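Ticket: Bead threading, right gripper lets the peg turn
Opened by: Zanele Tshabalala
Assigned to: Bohdan Pylypenko
Status: Open, waiting on customer
Product: Voltby fingers, knurled pad set

Zanele Tshabalala, 10:12
Hello Bohdan, and thank you again for getting back to us so fast last time, it made a real difference to our January. I'm sorry to be back with another one so soon! We are comparing your Voltby fingers with the Floltier lattice fingers on our two-arm bench here at Ngubane, and the job we picked for it is threading the toy blocks onto the green string. It looked like a nice gentle job when we chose it. The string has a stiff peg on the end, one hand holds the peg, the other brings the block, and then they have to trade.
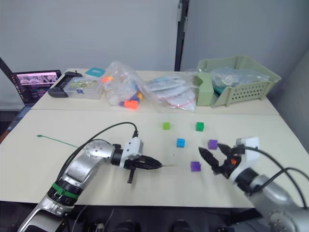 We ran 40 tries with each setup, same blocks, same lighting, same operator (me, with a great deal of coffee). Picking up the blocks gives us no trouble with either kind of finger, and I want to say that first so you don't think we're unhappy. The trouble comes at the trade. When the right gripper closes on the peg, the peg sometimes rolls a little between the pads, and then the tip points off to one side and misses the hole. With the Voltby fingers that happened 12 times. With the Floltier ones it happened 4 times, but those gave us a different headache, in that they bend so kindly around things that the wrist camera loses sight of the tip on some approaches.

I've tried a slower close and a harder close. Slower helped a bit. Harder made it worse, I think, though I only tried that on a handful before I lost my nerve.

Bohdan Pylypenko, 11:40
Hi Zanele, no need to be sorry, this is a good one and I'm glad you wrote it up so carefully. A few questions while I look at your logs. Are you closing on the peg near the wide end or near the tip? Is the string slack when the right hand takes over? And which controller build is on the right arm, the Juko one or the one we shipped with? I ask about the string because a cord pulling from behind will twist a thin part in the fingers every time, and from the outside it looks just like a weak grip.

Zanele Tshabalala, 12:25
Both arms are on the Juko build. I hadn't given the string one thought, I'm ashamed to say, so I went back and watched the wrist view through the whole trade instead of only the last second of it.
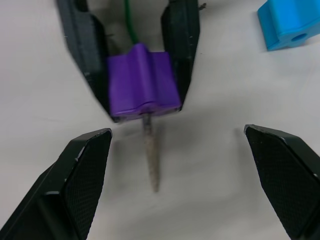
As for where we close, the target in our script is the middle of the peg, but the approach height was set back when we were using a longer peg, so I suspect we're landing closer to the tip than we meant to. I measured from the logged pose and the right hand is 2 mm off from where I would have put it by eye. That is a lot on a part this thin.

Bohdan Pylypenko, 14:05
That fits with what I see in the current trace. Please try these before we talk about swapping pads:

1. Move the close point back toward the string end by those 2 mm.
2. Let the grip take in the first bit of cord along with the peg. It gives the pads something soft to bite on.
3. Leave some slack before the left hand lets go.
4. Keep the slow close, and put the force back to the default.

If the peg still turns after that, I'll send you the softer pads.

Zanele Tshabalala, 16:30
Done, all of it, and I kept the Floltier finger on the other arm so that we change one thing at a time.

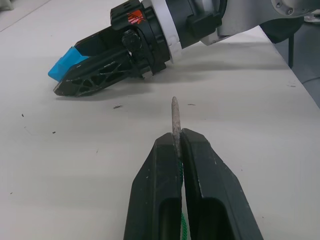
Right wrist camera: peg and green cord held together in the closed fingers, lattice finger with the blue pad across from it.

I've only had time for a short run so far and I don't want to promise anything on the strength of it, but the hold feels much steadier to drive — I'm not chasing the tip with the stick anymore. I'll do the full 40 tomorrow morning and put the log on this ticket. Could you leave it open until then? And if the softer pads are on your shelf anyway, I would love to have a set here for the comparison.

Bohdan Pylypenko, 16:48
Leaving it open, and a set of soft pads goes out to Ngubane in the morning. Please note the close height in the new log so I can line it up with the old one.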